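Moving apartments with 767 pounds of books and no elevator

16 August 2023

We moved at the start of the month, from the third floor of one building to the fourth floor of another, and I said I would write up what it cost and what I would do differently.

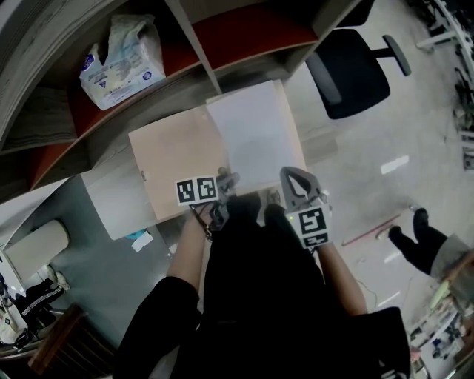

The new place is on Lenska Street, a twenty-minute walk from the old one. Because it was so close I assumed it would be an easy move. The distance made almost no difference to the price. Movers charge for the stairs and the hours, and driving six blocks takes the same two people and the same truck as driving twenty miles.

I got quotes from three companies. The cheapest wanted a deposit in cash and would not give me a written estimate, so I dropped them. The second was Ondau Moving, who quoted a flat rate of $2000 with packing included. The third was Trarnetti, a smaller outfit, who charged by the hour at $138 with a four-hour minimum. I went with Trarnetti and did my own packing. They took six and a half hours, so the bill was $897 before the tip. That is still less than half of the flat rate, but I spent most of two weeks of evenings packing, and I was not very good company during that time.

The books were the problem. Both of us work from home and neither of us gets rid of books. I weighed the boxes on the bathroom scale as I filled them, mainly so that I would not make any of them too heavy, and wrote the weights on a sheet taped inside the closet door. The total came to 767 pounds. That was after three trips to the library sale with the ones we could agree on.

Small boxes are the answer for books. I knew this and still packed the first few in medium boxes. They came in at over sixty pounds each and I had to unpack them again. The small size, the one stores sell as 1.5 cubic feet, held between thirty and forty pounds when full, and I could lift one without thinking about it. I put the large books flat on the bottom and stood the paperbacks on top with the spines against the side of the box. Any gap at the top got a dish towel or a T-shirt. We have a lot of T-shirts.

I bought the boxes new. Free ones from the grocery store come in all sizes and don't stack, and I had read enough about people bringing home roaches in them. After the move I listed the flattened boxes online and a man named Mahmoud Erraji took all of them the next morning. He was moving his parents. He asked if I had any tape left and I gave him two rolls.

For tape, get the kind that costs a little more. The cheap roll split down the middle every time I put it down, and I lost the end of it over and over. Two strips along the bottom seam and one across is enough for a small box.

Label the sides and leave the tops alone. Once boxes are stacked you can't read a top. I wrote the room and one line on two sides, such as "office, tax papers" or "kitchen, pans." The movers only needed the room. The second line was for me, and it saved a lot of digging in the first week. The three boxes I labeled "misc" are still closed.

The stairs went better than I had feared. Ashraf Tahiri, who ran the crew, walked both staircases before anyone picked anything up, and measured the turn on the second landing of the new building. The couch would not make it around with the feet on. He took them off, put the screws in a sandwich bag and taped the bag to the underside. I would not have thought of the bag. The bookcases went up last because he wanted the hallway clear for them.

Two things got damaged. One was a floor lamp I had not packed at all, just set by the door, and the stem was bent by the time it got upstairs. That one is on me. The other was the corner of a desk, which Trarnetti offered to repair or pay for. I took $50 off the bill and used a furniture marker on it.

Our cat, Saber, spent moving day in the old bathroom with a sign on the door, then in the new bathroom with the same sign. She came out the second night and went straight under the couch. By the end of the week she had picked the kitchen windowsill and has been there ever since.

Some notes for next time, if there is one:

Change your address with the bank first. I left it until after the move, and the replacement debit card went to the old place.

Measure the fridge space. Ours fit with half an inch to spare and I had not checked.

Pack the coffee maker, two mugs and the coffee in the same box and carry it over yourself. Put toilet paper in there too.

Take down the curtains early. I left them for the last evening and ended up on a chair at eleven at night with a screwdriver that didn't fit.

The office shelves went up yesterday and I have unpacked all of the history and about half of the fiction. I still can't find the second volume of the garden encyclopedia, which is probably in one of the misc boxes.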